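Plastic bottle

A plastic bottle is a narrow-necked container made from a molded polymer and used to hold liquids, powders, or small solid goods. Plastic bottles are found in most households, where they hold drinks, cooking oil, shampoo, detergent, and cleaning products. They range in size from travel containers of 70 milliliters to jugs that require a handle.

Materials and color

Drink bottles are commonly made from polyethylene terephthalate (PET), which is clear and light. Household and bath products are often sold in high-density polyethylene (HDPE), which is less transparent and resists many chemicals. Polypropylene is widely used for caps and hinged lids.

Color is usually added to the resin before molding. Opaque colors protect some contents from light and help shoppers tell one product from another. A bottle and its cap may be made in the same color, so that the seam between them is the only visible division.

Closures

Most closures are screw caps, flip tops, or pumps. Caps that are turned by hand often carry raised ribs or ridges, which improve the grip of wet or soapy fingers. The ribs may run around the whole cap or cover only part of it.

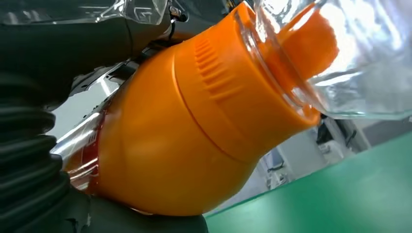
Storage in the home

Bottles in regular use are generally kept upright with the cap closed. Clear bins and tubs are a common choice for grouping them under a sink or on a closet shelf – the contents can be identified without opening or moving the container. Tall bottles may be laid at an angle in a shallow bin if the closure seals fully. Cleaning products should remain in their original bottles, apart from food and out of the reach of children.

The Estberg household survey, directed by Hendrik Verschueren, recorded 2,929 plastic bottles in 64 homes in the town of Inden. Bathrooms held the largest share, followed by kitchens.

Disposal

Many local programs accept empty PET and HDPE bottles. Rules on caps differ: some programs ask that they be left on, while others collect them separately. Pumps with metal springs are usually removed.

See also

Bottle cap
Blow molding
Food storage container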